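私たちについて

Domardは、キャンディやビーズなどの細かな品を容器に詰め、仕分けて出荷する会社です。代表はHashini Jayasinghe。菓子店と手芸店から小分けの仕事を引き受けています。

容器と中身
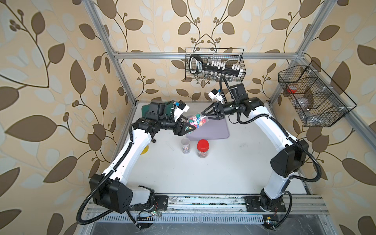
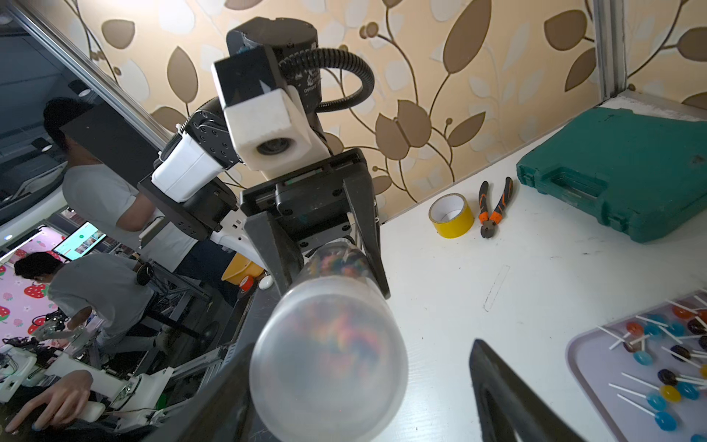
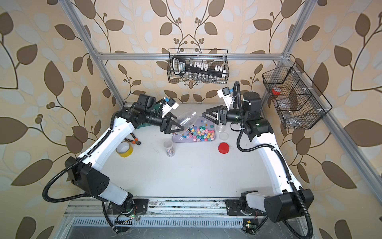 取り扱い品目は現在327点です。菓子は色つきのキャンディが中心で、手芸用品ではビーズとまち針の注文が多く入ります。容器はお客様からお預かりするほか、当社で手配することもできます。

菓子と手芸用品は作業日を分けています。容器は受け入れ時にふたの締まりと傷を確認し、合わないものは詰める前に返却します。ビーズは色を混ぜたままの袋と、色別の袋のどちらにも対応します。色別の場合は納期を一日多くいただきます。

主な商品名
Wovano(菓子の小分け、10個入りから)
Buvurley(手芸用ビーズの詰め合わせ、75グラム入り)

従業員は9名です。初めてのご依頼では見本を一つ作り、中身の量とラベルの位置を見ていただいてから本作業に入ります。見本の費用はいただきません。まち針を含む品は、箱の外側に注意書きを貼って発送します。

配送は取引先のDissanayakeに委託しています。11月は菓子のご注文が重なるため、10月中にご連絡ください。受付は午前9時からです。容器だけの販売は行っていません。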